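Filed under: Jobs > Technician > Part-time and contract
November 22, 2020 | Posted by the bench team, Aguiar

Bench technician for a two-arm packing cell, Darnville

We are looking for one person to look after one machine. It is a two-arm table cell at our Darnville shop, and its job is to handle breakable tableware, bubble wrap and cardboard boxes. The project is called Cusier. You may have read that cells like ours run all day with the lights off. Ours doesn't, and we would be wary of anyone who told you theirs did.

The opening is for 53 shifts, starting in March. After that we will see. We are not going to write "with a path to permanent" because the last two ads we answered ourselves said that, and there was no path.

What the work is

Most of it is cables. The arms carry their wiring on the outside, in loops, and loops move. A cable that was fine in the morning can be rubbing on a wrist joint by lunch. You will check each arm from base to fingers before the power goes on, re-tie what has slipped, and leave enough slack that the joint can reach the end of its travel. People who have only done tidy panel wiring tend to pull everything snug. Please don't.

The rest, in no special order:

Checking the clamps that hold each arm's base to the table frame. They creep. We mark them with paint pen and you look at the marks.

Setting the home position of both arms after any knock, and after any finger change.

Swapping and cleaning gripper fingers. Tape residue is the enemy. Bits of film are the other one.

Resetting the table between runs: cups back, box opened up, wrap laid out or taken off.

Writing down what stopped, when, and what you did about it. We have a log with 159 entries in it and a fair number of them say "fixed." That helps no one. If you are the kind of person who writes "fixed," this will be a long 53 shifts for all of us.
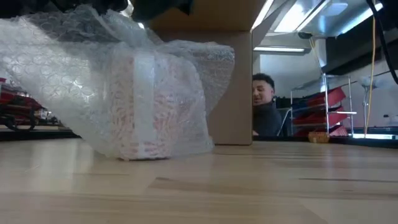
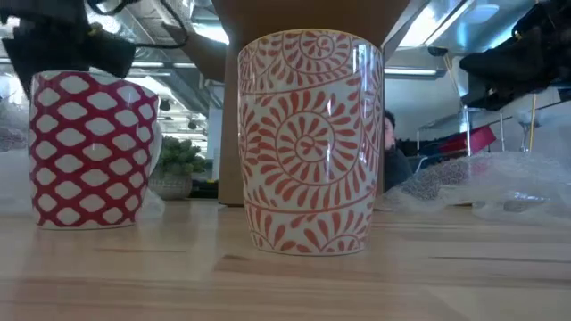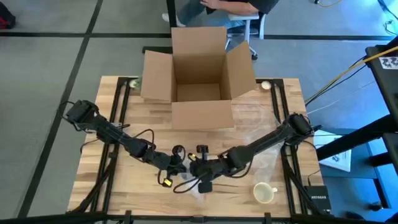 The Cusier cell, Darnville: wrapped piece beside the box (first), gripper over the red and white mug (second), both arms over the table (third).

What makes it hard

Bubble wrap. The sales sheets for arms in this price range like to show wooden blocks. Wooden blocks hold still. Wrap springs back, sticks to itself, catches on a finger and comes along for the ride. Clear film also throws light around, and light is half our trouble. When the cell misses a pick, the first guess in the shop is usually the software. We have gone back through the log, and a good share of those misses came down to a loose finger screw, a shifted base, or a lamp somebody had turned. So you will be asked to rule out the dull causes first, every time, even when the programmer is standing next to you with a better theory.

Glazed cups are no picnic either. They are slick, they are round, and a grip that is a hair too firm will skate up the side. Finger pads wear, and how much they can wear before we should change them is an open question here. The supplier has a number. We don't believe it. Part of your job would be to get us one we do believe, by writing down each pad change and what the old pad looked like.

What we want from you

You have kept some kind of machine running that other people depended on. Could be a bottling line, a print shop, a bank of sewing machines, a milking parlor. Robot experience is fine but we don't rank it first. A certificate from a weekend course won't move you up the pile.

You can use a torque driver, a multimeter and a crimper without asking where the on switch is.

You can read a wiring diagram and tell us when the diagram is wrong. Ours is wrong in at least one place. We may ask you to find it.

You will stop the cell when something sounds off. There is no prize here for finishing the run.

You can stand for most of a shift, lean over a table, and lift a full parts crate.

What you don't need: a degree, your own code, or a love of robots. If anything we would like someone a little hard to impress.

Hours and how we hire

Shifts are days only, with an hour of overlap so you can hand the machine over in person. Parts come out of our Hetudbridge store, and you may be asked to make the drive now and then. Mileage is paid. Tools are ours, and they stay on the board.

The pay rate is listed on the application form, as a single figure. It is not a range and we won't act surprised when you ask about it.

To apply, send one page on a machine fault you chased that was not what it first looked like. Tell us what you checked, what you got wrong, and how you knew you were done. No cover letter. We had 76 replies to our last posting, 74 of them with a cover letter, and we learned very little from those.

Short-listed people get a paid half-shift at the table. We will loosen something beforehand and leave you with the log, the diagram and the tool board. You can ask us anything except what we loosened.

Apply at the front desk in Darnville or by mail to Aguiar, marked "Cusier bench." Please don't send a résumé that lists "automation" without saying which machine.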